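4.2 Overhead fittings and the choice of seat

The literature on shared workrooms has a great deal to say about desks and very little about ceilings. We were no better. The first draft of our survey, issued in January to everyone with a key to the Orkcombe building, had seven questions about chairs and none about lighting, and it took the comment box to correct us. Of the 228 comments returned, the largest group concerned a light, an air outlet, or the relation between the two as experienced by one particular neck.

The Kiều room is the plainest of those we studied. The ceiling is white, the walls are white and red-brown brick, the lighting is fluorescent, and the air fittings are up high, where they can be blamed by everyone equally. Its furniture is on wheels, at least as far as the chairs go, and this turned out to matter more than the floor plan. A person who dislikes a draft in a room with fixed seating writes to the building office. In the Kiều room the same person rolls two feet to the left and starts a border dispute.

We had assumed that people would sit under the light and away from the air. In practice the two come as a pair, and whoever wants one has to negotiate with the other. 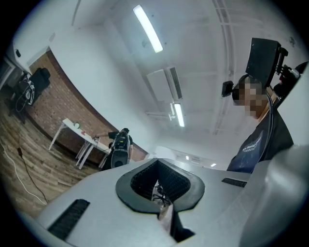 Khôi Cù objected to this reading at the review stage, on the grounds that people sit where the outlet in the wall is, and that a survey asking about air will be told about air. We accept the second half of this. As to the first, we went back and marked the power sockets on the seating plans, a job that should have been done at the start, and found that socket distance does account for the morning pattern. Early arrivals take the socket. By the afternoon their batteries are full and their shoulders are cold, and the drift begins.

The drift itself was recorded over 19 working days using paper plans, filled in by whoever was nearest the door. The quality of these plans varies. Several include doodles, and one records a chair as "missing, presumed Tumen," after the room across the hall, whose occupants deny it. We excluded plans on which the door had been drawn in the wrong wall.

Once the remaining plans were laid over each other, three kinds of seat could be told apart: seats that filled early and stayed filled, seats that filled early and emptied after lunch, and a small region that was used mainly for coats. The second kind lay in the path of the moving air. The third kind was well lit, close to a socket, and in no draft that we could detect with a strip of tissue paper — we have no explanation for it, and the coats were not available for interview.

Glare complaints followed a simpler course. They came from people facing along the room with a lit fixture above their screens, and they stopped when those people turned around. Because the fixtures and the air unit share the same stretch of the room (Figure 2), turning around tended to convert a glare complaint into a draft complaint from the same person, in the same handwriting, later in the week. Our coding scheme, borrowed from the earlier Prusivden work, counted these as separate grievances. Under the revised scheme they are counted as one unhappy person.
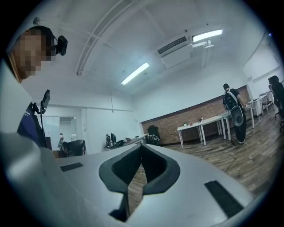
Figure 2. The Kiều room, upper part: two lit fluorescent fixtures, with the air-conditioning unit between them.

Neither fitting is unusual, and both were working throughout the study. Sonic complaints, mostly a hum that some occupants heard and others regarded as a personality trait, are treated separately in Section 4.3.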